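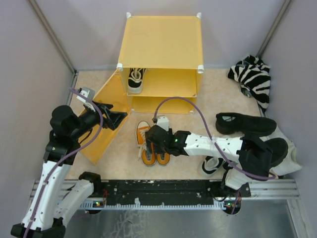
Surus 礼装記述コーパス

Surusは、芸能・社交面の記事から、式典での服装と宝飾品に触れた文を抜き出して注釈を付けた日本語と英語のテキストデータです。結婚式、葬儀、晩餐会、授賞式、映画祭の到着時の様子などを扱った記事が対象です。画像の注釈は含みません。

収録内容

元になった記事は、週刊誌Prosbergの社交欄と、オンライン媒体Jendeckの「今週の装い」欄から提供を受けたものです。どちらの媒体からも、研究目的での本文の再配布について書面で許可をもらっています。写真のキャプションはJendeckの分だけ入っています。Prosbergのキャプションは撮影者側の権利が別になっているため、受け取った時点で除いてあります。

記事は全部で90本です。内訳は日本語が67本、残りが英語です。翻訳記事は翻訳先の言語で数えています。原文と翻訳の両方がある場合は片方だけを残しました。

フォルダの構成

articles には記事本文が1本1ファイルで入っています。文字コードはUTF-8、改行はLFです。
annotations には注釈がJSON Lines形式で入っています。ファイル名は本文側と対応しています。
lists には品目名の一覧と、表記ゆれの対応表があります。
guideline.txt は注釈者が使った手引きです。9月の改訂で帽子の節を書き直したので、古い版を手元に持っている方は差し替えてください。

注釈の項目

item 品目。ブローチ、耳飾り、ティアラ、手袋、帽子、ケープなど。品目の種類は40です。
wearer 着用者。人名はすべて記号に置き換えてあります。
occasion 行事の種類。
origin 由来。贈られた、受け継いだ、借りた、購入した、不明、のいずれか。
claim その由来を誰が述べているか。本人、広報、記者、匿名の関係者、記載なし、のいずれか。
span 本文中の開始位置と終了位置。文字単位で、0から数えます。

claimはこのデータの主な目的です。社交記事では「祖母から譲られた真珠」といった書き方がよく出てきますが、その情報がどこから来たのかは書かれていないことが多く、読み手には判断できません。記事に根拠が示されていないときは、ほかの媒体で確認できる内容であっても「記載なし」としています。注釈者が外部の記事を調べて補うことはしていません。

注釈の例

本文「公爵夫人は、義母から贈られたという真珠の耳飾りで姿を見せた」
item 耳飾り
origin 贈られた
claim 記載なし

「という」が付いているので伝聞であることはわかりますが、誰の話なのかは書かれていません。このような文は「匿名の関係者」にはしません。「匿名の関係者」は、「側近によると」「事情に詳しい人物は」のように、名前を伏せた話し手が文中に出てくる場合だけに使います。

本文「広報担当者は、ティアラはStrebelから借りたものだと説明した」
item ティアラ
origin 借りた
claim 広報

Strebelのような店名や工房名は伏せずに残しています。人名の置き換えとは扱いが違うので、検索で使うときは気をつけてください。

人名の扱い

着用者と、記事中で言及される家族は P001 からの通し番号に置き換えました。同じ人物には記事をまたいで同じ番号を付けています。番号と実名の対応表は公開していません。称号は残してあるため、行事の内容と組み合わせると誰のことか見当が付く記事があります。個人を特定する目的での利用は利用条件で禁止しています。

亡くなった方についての記事も同じ扱いです。葬儀の記事では、遺族の表情や体調に触れた段落を本文から削りました。削った場所には [略] と入れてあります。spanの数値は削ったあとの本文に合わせてあります。

作業の手順

注釈者は3人で、全員が日本語と英語を読めます。1本の記事を2人が別々に処理し、食い違ったところを残りの1人が決めました。食い違いがいちばん多かったのはoriginの「受け継いだ」と「贈られた」の区別です。存命の親族から渡されたものは「贈られた」、死後に渡ったものは「受け継いだ」とし、時期がわからないものは「不明」にそろえました。

同じ品が同じ記事に何度も出てくる場合は、初出だけに全項目を付け、2回目以降はitemとspanだけにしています。「あの耳飾り」のような指示表現も2回目以降に含めます。

既知の問題

帽子とヘッドピースの境目が媒体によって違います。Jendeckは髪に留める小さな飾りも帽子と呼びますが、Prosbergは分けて書きます。itemは本文の語に従っているので、両方をまとめて集計したいときは lists の対応表を使ってください。

色の名前には注釈を付けていません。「黒に近い紺」のような表現を扱う基準が決められず、今の版では見送りました。

記事のうち61本は女性の着用者だけを扱っています。男性の装いは勲章とネクタイの記述に偏っていて、カフスボタンや時計はほとんど出てきません。性別による書き方の違いを調べる用途には向きません。

英語記事の一部で、アポストロフィが二つの異なる文字で混在しています。提供されたままの状態を残したもので、spanには影響しません。

ティアラの名称に通称と正式名がある場合、対応表に漏れが見つかっています。次の版で足す予定です。

使い方

本文と注釈を1件ずつ読み込み、ファイル名で突き合わせてください。学習用と評価用の分割は用意していません。分ける場合は、記事単位ではなく行事単位で分けることを勧めます。同じ晩餐会を両方の媒体が取り上げていることがあり、記事単位で分けると同じ品の記述が両側に入ります。行事の番号は annotations の各行の event に入っています。

利用条件

研究と教育での利用は無償です。記事本文を含む形で再配布するときは、媒体名とこのファイルを必ず添えてください。注釈だけを配る場合は媒体名の表示は要りません。商用利用は両媒体の許可が別に必要で、こちらでは取り次いでいません。

記事に登場する方、またはその代理の方から削除の求めがあった場合は、該当する記事と注釈を次の版から外します。外した記事の番号は欠番になります。

連絡先

管理はLorenz Bachmannが担当しています。誤りの報告には、ファイル名と該当箇所の文をそのまま書いてください。行番号だけだと版によってずれることがあります。報告は毎週木曜日にまとめて確認し、修正した箇所は lists の中の changes.txt に書き足しています。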